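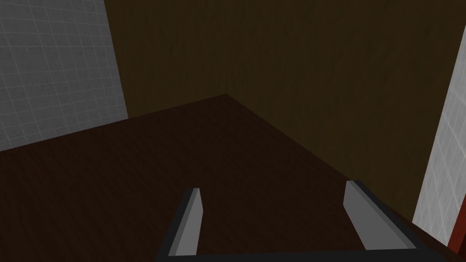 Fumside: teaching a secondhand arm to find my kitchen table
Project report, Intro to Robotics, spring section

OK so first, the name. Fumside is what my lab partner Oluwaseun Okoro called the folder when we started, it was a typo for something neither of us can remember, and by the time I wanted to change it there were too many scripts pointing at it. So Fumside it is.

What I set out to do

The plan I handed in was "a home-built arm that clears small objects off a table." That was way too big, and Ms. Hafþórsson said so in the margin (in green, twice underlined). What I ended up doing is the part before that: get the arm to hover over a table at a safe height with the gripper open, know where the table is, and come down to just above the top without smacking into it. I did it in simulation first and then on the real arm in the shared workshop behind my building.

I still think this was a good project! Hovering sounds like nothing until you try it with motors that sag.

The arm

The arm is a used Vekton kit that I bought from Essam Kettani, who has the bench next to mine at the workshop. He had already built it once and taken it apart again, so it came in a shoebox with the screws in a sandwich bag. There was no manual. I rebuilt it over two weekends and had 2 screws left over at the end, and I never found out where they go. They're taped inside the base now in case something starts rattling.

The gripper is a two-finger one, the parallel kind. The original fingers were short and slippery, so I printed longer ones and glued strips of bike inner tube on the inside faces. The first pair cracked at the base because I printed them standing up and the layers split. Printed lying flat they've been fine.

For control I used a Murín board, mostly because the workshop has a drawer full of them and you can sign one out for the semester. The software side is Ikari, the simulator we used in class. My laptop can just barely run it if I close the browser.

Building the simulated room

I spent more time on this than I should have. The room in the sim is pretty plain: a dark brown wood table, a brown wall behind it, and tiled walls off to the sides, one gray and one white. The tile came with the texture pack and I left it in. I did mess with the table color for a whole evening, though, going from a light maple to the dark brown that's in there now. The light one washed out against the pale gray fingers in the wrist view and I kept losing track of where the fingertips ended. With the dark top they stand out really well.

I kept the tabletop clear for all the hover runs. I know that looks boring, but every time I dropped a block in there I started chasing the block and forgot about the height problem, and the height problem was the project.

The wrist camera in the sim looks down past the gripper at an angle, so you get both fingers sticking up from the bottom of the picture with the table stretching out behind them. It took me forever to get used to that view. The far corner of the table comes to a point and the two edges run away from it, and my whole table-finding method is based on that shape. If I can find those two lines and where they meet, I know which way the arm is facing compared to the table.

How the table finding works

In plain words: the program grabs a picture, throws away most of the color, looks for long straight lines, and keeps the two that cross near the top of the table area. Then it compares the crossing point to where it should be if the arm is centered. If it's off to the left, turn the base a little left, and try again.

Problems I had with this, in the order I hit them:

The grout lines. Oh man. The tiled walls are nothing but straight lines, and my line finder loved them. It locked onto a row of tiles and happily told me the table was standing up vertically. Naima Amrani from the other section suggested I only look at lines that have dark brown on one side, and that fixed most of it.

Brown on brown. The wall behind the table is also brown, a bit more olive, and along the right-hand edge the table and the wall are close enough that the edge fades out on a bad run. I turned up the contrast before looking for lines. It helped, but that side is still the weak one.

The fingers. They have straight edges too, obviously. I ended up painting a black patch over the bottom of every picture before the line step, so the program never sees the gripper at all. Kind of a dumb fix, but it works, and Ms. Hafþórsson said people do it for real.

Test runs in the sim

Once it was more or less behaving I let it run overnight with random starting positions. The log had 2166 hover attempts in it by the time I got up (I'd meant to stop it earlier, but I slept through my alarm). Most of them settled fine. I went through the bad ones by hand, and there were 39 where it came down pointing the wrong way. Nearly all of those were starts where the arm was turned so far to the right that the far corner had gone out of view, so the program was making up a corner out of whatever it had. I added a rule that if it can't find a decent corner it stops and backs up. That's in the final version.

Moving it to the real arm

This part happened on the workshop bench, on a Tuesday evening when it was quiet. I put a webcam on the wrist with a bracket I'd printed, and brought in my own kitchen table (a small one, I carried it down two flights) since the bench top is covered in burn marks and paint and the line finder went crazy on it.

First try, the arm went straight down and bonked the table. Not hard! But enough that Essam looked up. The sim arm doesn't sag and mine does. At full reach, my gripper was sitting 12 millimeters lower than the program believed. I measured that with a ruler taped to a can of beans, which I'm including in my methods because it was a very good can of beans.

I fixed it with a correction that gets bigger as the arm stretches out. It's just a little table of numbers I made by parking the arm at different reaches and measuring each one. Naima Ezzat, who took this class last year, told me I could have fitted a curve to it instead. She's right, and I ran out of time.

Second problem was light. The workshop has one long tube over the bench and it makes a bright stripe across the tabletop, and a bright stripe has two nice straight edges. In the sim the table is lit evenly and I'd never even thought about it. I hung a bedsheet under the tube, which was fine for the demo, but I wouldn't call it a solution.

After the sag correction and the bedsheet, the arm would find the corner, turn to face it, and come down to a hover with the fingers open. It was slower than the sim and it shook a little at the end. I was so happy I made everybody in the workshop come watch it do nothing over a table.

What I'd change

I'd put bad lighting in the sim from day one, and some clutter too. I'd also get rid of that brown wall, or at least try a bunch of wall colors, so the program doesn't get so attached to one room. And I'd replace the shoulder motor, which gets hot enough after twenty minutes that I can smell it.

Picking things up is the next step. The gripper opens and closes fine on command, I've just never asked it to do that and find the table in the same run. Oluwaseun wants to start with foam blocks in August when he's back, and he's already claimed the job of writing the part that decides which block to go for.

Parts still signed out to me: one Murín board, one power supply, the short USB cable. The long cable was already missing when I got there.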